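5.3 相机视野核对与臂部外观检查

适用机型:Wanico Drover 双足型,臂部装有腕部相机。控制软件为 Serkus,菜单名称以所装版本为准。

在下列情况下执行本节:首次进入新房间之前;更换腕部相机或其支架之后;臂部外壳拆装之后;日志中出现代码 187(相机外参超差)时。

注意:检查期间机器人保持站立,双臂处于"保持"状态。任何人不得将手指伸入关节与外壳之间的间隙。需要触碰臂部时,先按下急停,并确认吊架已承重。

5.3.1 准备

1. 将电池充至 75% 以上。电量低于此值时,Serkus 不允许进入维护模式。

2. 在床与墙之间等狭窄处作业时,先确认双脚均完全落在地面上,脚前没有线缆和衣物。

3. 用无绒布擦拭头部及腕部相机镜头。不得使用含氨清洁剂。

4. 打开"维护 > 相机 > 实时画面",依次勾选头部、左腕、右腕。画面在 31 秒内未出现时,参见 5.3.4。

5.3.2 核对画面

5. 将双臂移至"检查位"。腕部相机离臂部关节很近,关节占去画面上部属正常现象,不需要调整相机角度。腕部画面随手腕姿态旋转,房间可能呈侧倒状,软件不作校正。

6. 在头部画面中找到本机双脚。画面下缘应能看到躯干顶面的弧形边缘,双脚均应可见。只见一只脚时,头部俯仰零位有误,按 4.6 重新标零。

7. 在腕部画面中找到关节的银色盖板及盖板上的圆形凹孔。凹孔可以靠近画面上缘,但不应完全移出画面。盖板外围的黑色边圈应连续,无裂口,无翘起。

8. 逐一保存三路画面,与下列画面对照。房间内的家具和光线不作为判断依据。

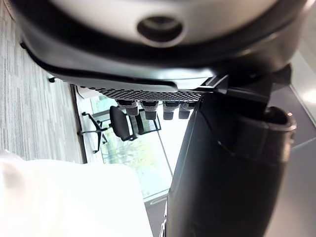
腕部相机:银色盖板、黑色边圈及其下方的网孔条。

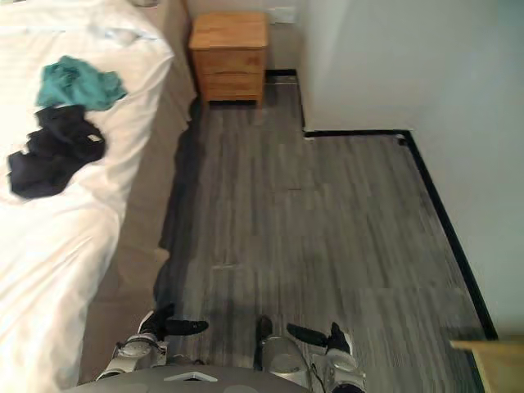
头部相机:床与墙之间的地面,双脚位于画面下部。

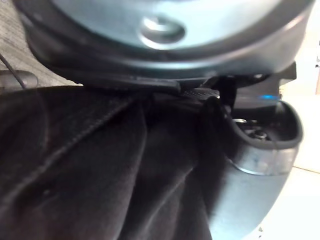 腕部相机:关节、右侧的开口外壳及旁边的黑色织物。

9. 画面对照无误后,选择"记录基准"。软件以此组画面作为今后比对的依据,原有基准将被覆盖。

5.3.3 臂部外观检查

10. 按下急停,等待关节制动器闭合。

11. 用手电照射外壳开口内部,检查紧固件。发现松动时,不得在站立状态下拧紧,应先将机器人吊起。取出掉入腔内的异物时使用塑料镊子,不得使用磁性工具。

12. 检查关节附近的织物。褶皱允许存在,但织物不得被夹入关节与外壳之间。用手将其向远离关节的方向抚平,再缓慢转动手臂一个来回,确认织物没有被卷入。

13. 检查缝线。缝线断开时更换整件护套,不得用胶带临时固定。

14. 检查网孔条。孔内积尘用软毛刷清除。不得使用压缩空气,以免灰尘进入壳体内部。

注:窗前作业时,强光可使腕部画面局部过曝。过曝区域未覆盖盖板凹孔的,不影响核对;覆盖凹孔的,拉上窗帘或将机器人转向后重做第 7 步。

5.3.4 故障处理

画面不出现:关闭实时画面,重新插接腕部相机插头,再次打开。仍不出现时更换线缆。

画面模糊:先清洁镜头。相机为定焦,紧贴镜头的物体模糊不属故障。

记录基准时匹配度低于 99:检查相机支架螺钉,重复第 5 至第 9 步。连续两次不合格时停止使用该臂,联系 Hutsuliak 服务站。

代码 187 无法清除:导出日志,连同三路画面一并寄送服务站。收件人:Stepan Tymoshchuk。未收到答复前,不得手动修改外参文件。

5.3.5 恢复运行

15. 装回所有拆下的盖件,清点工具。

16. 释放急停,在 Serkus 中退出维护模式。双臂自行回到收拢位,此时人员应位于臂展范围之外。

17. 在维护记录表中填写机器编号、臂别和匹配度数值。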